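Tultholm open day: an afternoon among the plates

I drove over to Tultholm on Thursday for the open day and stayed until they closed the doors at six. Entry was free, parking was not, and the queue at the gate took 15 minutes. Visitors were handed a paper map with 13 stops on it. I got to nine of them, and most of my notes are from the tableware rooms, which is what I had come for.

Eamon Ó Súilleabháin led our group. He used to buy dishes for a chain of cafes and now looks after the collection, 3,279 pieces at the last stock check. Most of it stays in boxes on the upper floor. A small part comes down to the display bays and gets changed every few months.

The bay I spent longest at had Chinese plates with retro printing, set out with an ordinary stainless steel dish rack on dark reddish-brown marble. The wallpaper behind is pale gray with big leaf shapes.

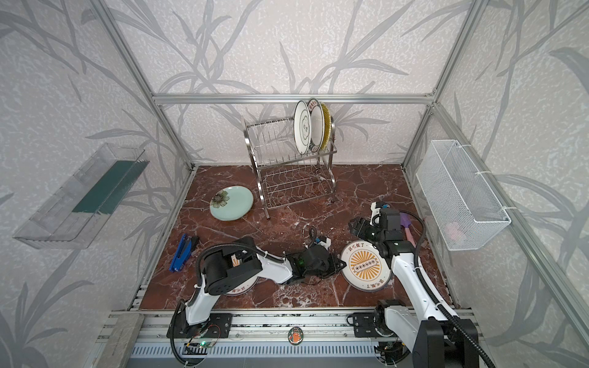
Eamon spoke for a while about rims. A colored band makes a plain white plate look finished, he said, and it also helps when you are sorting a mixed pile, as you can tell one set from another without turning anything over. The bay had a green rim and a red one, plus a yellow piece with ribbing that I would happily have taken home. There was also a pale green plate with a painted motif, much quieter than the rest. A woman in our group asked if the printed ones could go in a dishwasher. He said he washes his own by hand and would not promise anything.

The design people talked about most was the orange sunburst. It sits in the middle of a white plate with a ticket-shaped label across it and small circles in a row, each with a character inside. I do not read Chinese, but a man next to me read the line near the rim as something like "time to eat" and said his aunt would approve. 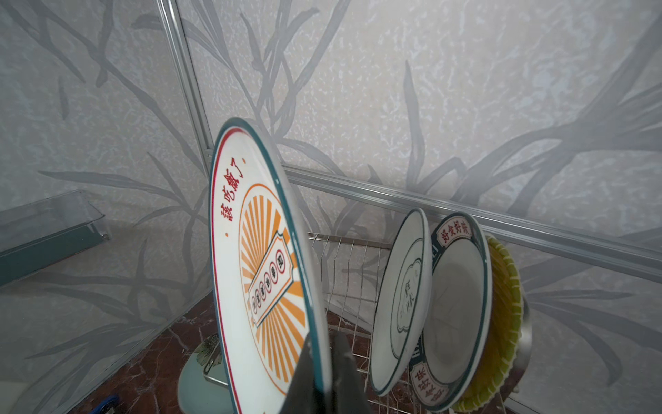 We had tea at 3:30 in the Kinsella room, named after the family that owned the building before. The tea was fine and the scones were dry. A table by the door sold seconds from Plindgate, a pottery a few miles off, and I bought two small bowls with glaze faults I can't find. The Trultia glass display next door was closed for rewiring, so I can't report on that.

After tea I went back to the plates on my own. It was quieter by then and easier to get near the bay - earlier we had been three deep at the rope. 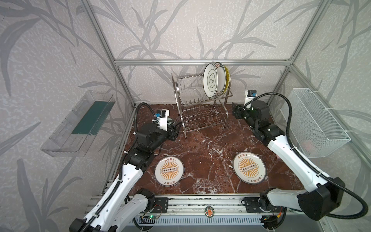
I prefer the sunburst plates flat. The rays go all the way round and the lettering top and bottom makes more sense, with the lower line turned to face whoever is sitting opposite. Upright in a rack you notice the rims more. I said this to Eamon on my way out and he told me the upstairs boxes have cups too, which may come down in January.

The upper floor takes 30 visitors a day by booking. The desk will put your name on the list if you ask, and I left mine. Bring coins for the parking machine, as it did not take my card.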